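Lelcombe Household Words

Version 7, released 2018-12-12

Lelcombe is a word list of everyday English terms for things people keep, use and repair at home. It has 1,091 entries in 22 groups, such as kitchen, laundry, garden, sewing and hand tools. It was put together for Hosteo, a small search tool for secondhand listings, and is kept separately so other projects can use it.

What is in the folder

words.csv holds the entries, one per line. groups.csv holds the group names and their short codes. changes.txt lists what was added or removed in each version. All files are UTF-8 with Unix line endings.

Columns in words.csv

id: a number that stays the same between versions
term: the word or phrase, in lower case, singular
group: a short code from groups.csv
also: other spellings or names, separated by semicolons
region: us, uk or blank
note: free text, often empty

Where the words come from

Most terms were typed in by hand from sale listings and repair notes. More than 200 came from Nustum, an older list that is no longer updated. Nustum used plural forms, and these were changed to singular except where the singular is not in use — scissors, pliers, tongs.
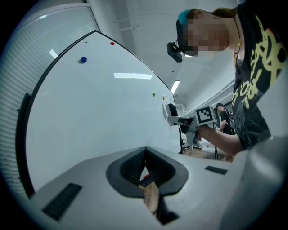 Regional names gave the most trouble. Where American and British sellers use different words for the same item, the American word is the main term and the British one goes in the also column. If a word means two things, it has two lines with different ids. "Torch" is one of these.

Using it

Load words.csv with any CSV reader. Quote marks are used only where a field contains a comma. Match on both term and also, or you will miss a lot of older listings. The Dalisay import script expects the group codes in upper case, so convert them first.

Known problems

The garden group is thin and has few plant pot sizes. Some notes still refer to ids from Nustum. Brand names were taken out in March, but a few that people use as plain words were left in. Hyphens are not consistent in the sewing group.

License

Free to use and change, including in paid products. Please keep the version number with any copy you pass on.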